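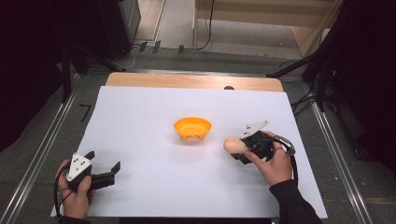

*Speckled egg held up beside the yellow animal-face bowl on the white-sheeted table.*

**FOR RELEASE 1/10/22**

**Pasance opens egg-and-bowl table sessions at Isbridge, bookings from today**

ISBRIDGE - Pasance, the small tableware and kitchen play studio, is opening its egg-and-bowl table to the public. One table, a white sheet over it, a bowl, an egg. Sessions run 22 minutes. Places are limited, first come first served.

The idea came out of a cookery morning held in August for families with younger kids. Cracking eggs was on the plan. The cracking took five minutes, and the kids spent the rest of the time moving eggs in and out of bowls. So that is now the session. Pick up, carry over, set down without a knock. Start again.

"We had a whole menu written up and they ignored it," said Aliki Nikolaidis, who put the program together. "Fine by me. Getting an egg into a bowl quietly is harder than it looks, adults are worse at it."

The bowl is yellow-orange with a wide oval rim and a little animal face on the front. Visitors have argued over which animal. Pasance is not taking a position. Plain bowls will be on hand at later sessions for anyone who prefers them.

White sheets go down before each group. Reason is simple, shells and drips show up right away and the whole lot gets lifted off and replaced. Wood table underneath stays out of trouble. No tablecloths, they were tried in August and the bowls tipped on teh creases.
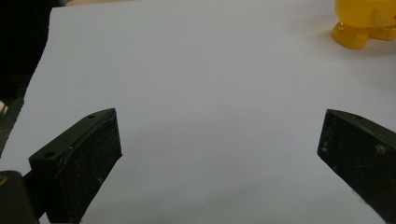

Between turns the bowl gets pushed off to one side so the middle of the paper is clear for the next person. Staff ask that bags, cups and phones stay off the table the whole time. Coats on the hooks by the door please.

Fotis Mavromatis will lead the morning groups and Loukia Gkikas the afternoons. Both have run kitchen sessions for Pasance before. Anyone with an egg allergy should say so when booking, a separate table can be set up with advance notice but not on the day.

Room space is provided by Antoniadis, the kitchen supply shop at 896 Podetti Road, upstairs. Entrance is on the side, not thru the shop. There is a lift. Street parking only.

**Details**

- Session length: 22 minutes
- Group size: up to 11
- Ages: 4 and up, under-8s with an adult
- Cost: $2 per person, pay at the door
- Bring: nothing. Sleeves that roll up are a good idea

A take-home card with three egg recipes goes to each family. Ilaria Sorrentino wrote the recipes, including the baked one from August that people kept emailing about. Cards are limited to one per houshold for now, more are at the printer.

School groups should contact the studio direct and not use the public booking sheet.

**Press contact:** Antigoni Kourkoulas, Pasance, upstairs at Antoniadis, 896 Podetti Road, Isbridge. Interviews by arrangement, mornings best.

###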